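Hurov is a home-built set of two hand-held grippers for practicing household chores, chiefly folding clothes and making beds. It was begun in November by Darcy McKinnon in a spare bedroom, and was later carried on with friends at the Waton shared workshop, where the white plastic housings were made and, more than once, made over again.

The work is split between the two places in an easygoing way. Repairs and new parts belong to the workshop, while the bedroom is kept for the chores themselves – a T-shirt, pillows and a green fitted sheet being the old favorites.

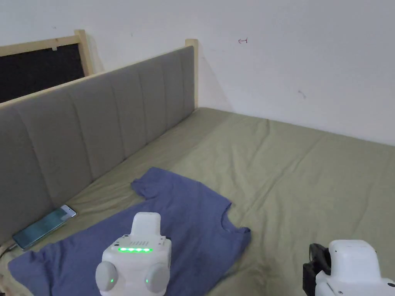 McKinnon has written, with some affection, that soft things were always the point of the project, and that a shirt will teach a builder more in one evening than a box of wooden blocks will in a month. The group has logged over 400 practice runs, most of them with clothing. Avby, an earlier design by the same builder, had only one gripper and was set aside after 3 weeks.

Pillows came into the routine later, at the suggestion of a workshop member named Van Dijk, who felt (quite rightly, as most of the group came to agree) that a bed is hardly made without them.

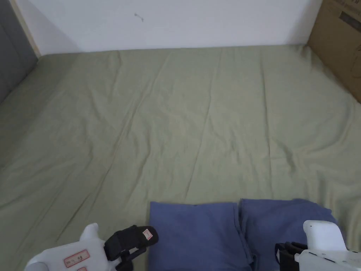

Photo: Darcy McKinnon, 5th February

The notes on pillow work are the longest in the project log, and go into great detail about corners, seams and how firmly to squeeze. A second pair of housings is planned at Waton – lighter, it is hoped, and kinder to the wrists.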